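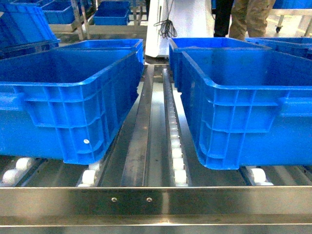
Words: Dexter Whitfield
April 12, 2025

Fuseini Ankrah talks fast, and when I visited him at Sirkgate in March I was still hunting for my pen when he got to the good bit. "We stopped telling the robot when it was wrong," he said. "We made it guess first!"

The method is called Dekano, and I had to have it explained twice (he was very nice about it). Before each grasp the robot writes down how sure it is. If it's unsure, it takes a second look from another angle -- and only then does it reach. The old way, it just went for it.

So does it help? Over 300 trials, the team found the robot asked for a second look 134 times. "I'd have bet on 100," Fuseini told me. "I was a bit cross, to be fair. A second look costs us 5 seconds."
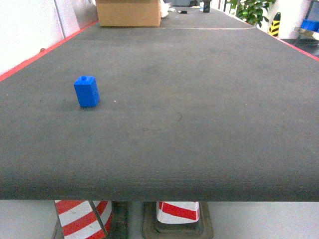

He's a big believer in starting small, too. "People want to see the crates and the conveyor, and I get that, it's the fun part. But if you can't tell me how sure you are about one block on a grey table, I don't want to hear about your crates."

I asked what still bugs him, and he laughed for quite a while. Shiny metal, mostly. Glare makes the robot far too confident, and his colleagues over at Ansah have seen the same behaviour with their own set-up. He wants to retrain on brighter lighting next -- and he'd like that second look down to something a packer wouldn't notice.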